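Vestano makes simulated rooms for people who build and program household robots. We started in April with one room and one robot model. The library now has 196 rooms, and customers use them to try out tasks before they put a real machine in front of real furniture.

## What we sell

The main product is Nameck, a room kit. Each kit comes with the room, the furniture, a two-armed robot model, and a set of tasks that have already been set up. Drawers slide, doors swing, and you can change how stiff they are. You can swap in your own robot if you have a model file for it.

Most of our customers ask for tight spaces first. Open floors are easy. A gap between two big pieces of furniture is where arms run into things, so we build a lot of those.

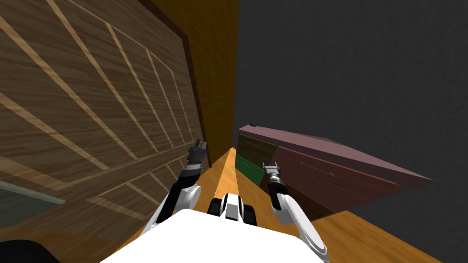 *Nameck room kit: both arms in the gap between the cabinet and the dresser.*

Kits are sold one at a time or as the full library. A single kit includes 100 starting layouts, with the furniture and the robot shifted a little in each one. Support is by email and is included for the first year.

## Who we are

Elsie Mottram runs the company from our office in Hiderthorpe. She spent years fitting kitchens before she moved into software, and she still checks the drawer measurements on every kit — usually twice. The modeling work is done by a team of 3 people. Ağca, our testing partner, runs every new kit before release and sends back a list of what broke. We fix the list, and then the kit goes out.

We are a small company and plan to stay that way for now. Custom rooms are possible, but there is a wait.

## How a task is built

Drawer tasks are the ones we get the most mail about. The robot has to get a gripper to the drawer without the other arm hitting whatever stands across from it. We set the tray depth, the sliding range, and what goes inside. The customer decides what counts as finished.
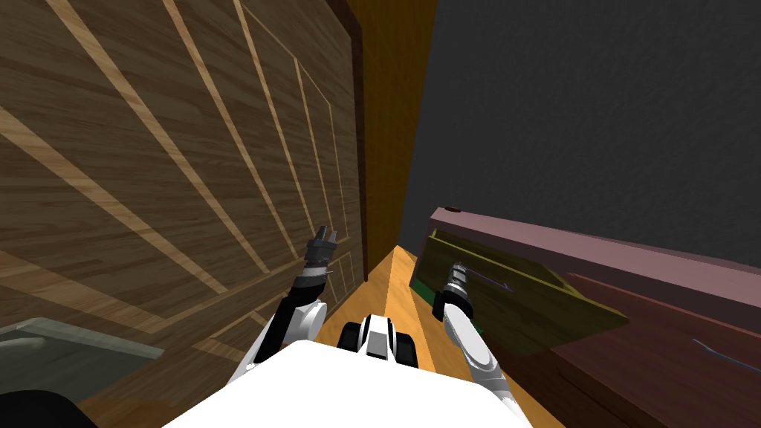
**Can I use the kits without a powerful computer?**

A mid-range desktop with a separate graphics card will run any single room, though the full library loads faster with more memory.

Customers have logged roughly 2,000 hours in Nameck rooms so far. For prices or a trial kit, write to us through the contact page.

Page last updated October 27, 2020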